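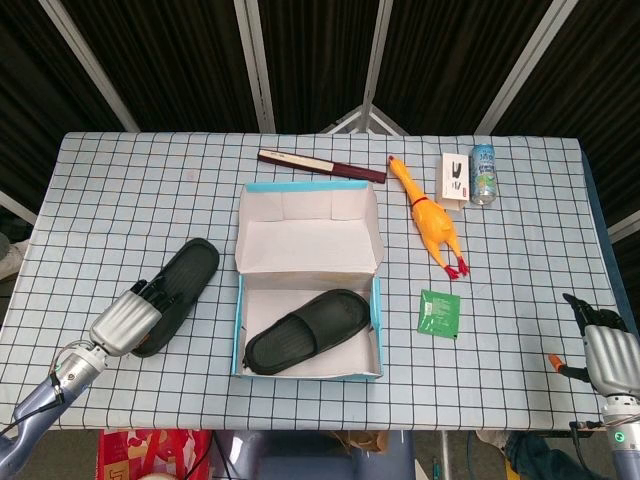

Re: Footwear for the hut weekend, and what to do about wet boots

October, 7:40 pm
By Armelle Lacroix

Hi all,

Replying to the whole list since three of you wrote to me separately with the same question. Florian's message is quoted below so you can see what I'm answering.

> Florian Royer wrote:
> Has anyone stayed at the Taltard hut since they changed the rules
> on boots? Last time we could wear them as far as the kitchen. Maxence
> says it's now boots off at the front door and you bring your own
> indoor shoes. Is that right, and if so what are people bringing? I
> don't want to carry a second pair of sneakers up that hill. Also, is
> the drying room any better than it used to be?
> Florian

Maxence is right, boots come off in the porch. There used to be a big crate of loaner clogs by the door, but when I called the hut they told me the crate is gone for good (have you ever put your foot in one of those clogs at five in the morning? I won't miss them). So yes, everybody brings their own.

I'm taking slides. Plain rubbery ones with a wide strap, nothing fancy. They go over thick socks, they don't mind a wet floor, and I can clip them to the outside of my pack. Kerubo swears by felt slippers, which are warmer and much nicer in the evening, but you have to cross the yard to get to the toilets and I've seen what that yard looks like after rain! If you do go for slippers, put a plastic bag in your pocket for the crossing. Flip-flops are the one thing I'd leave at home. They're no good with socks, and the bunkroom stairs are steep.

On sizing – if you're buying new, try them on with your hut socks. I went up a size and was glad of it.

Now, the drying room. It's better than it was, but it's still small, and with 16 of us it's going to fill up fast. What works for me:

Take the insoles out as soon as you get in and stand them up somewhere separate. Loosen the laces all the way down and pull the tongue forward. Stuff the boots with newspaper, then change the paper before bed. Keep leather boots well back from the stove, please. Fabrice cooked a pair there two winters ago and the soles came off on the way down to Pruvost, and we spent a good hour with duct tape and a lot of bad language.

Could somebody bring a stack of old newspapers? I've stopped getting one. Kerubo, you had a pile in your garage last spring if I remember right.

Other bits while I'm here. We still meet at the lower parking lot at Dilon, same spot as before. The hut is at 1269 meters, so it'll be colder in the evening than you expect, and a hat for sleeping is a good idea. Bring cash for drinks, as the card reader up there comes and goes with the weather.

Florian, you still have my blue stuff sack. I'd like it back before we go if you can manage it.

Armelle

Last updated: October, 9:15 pm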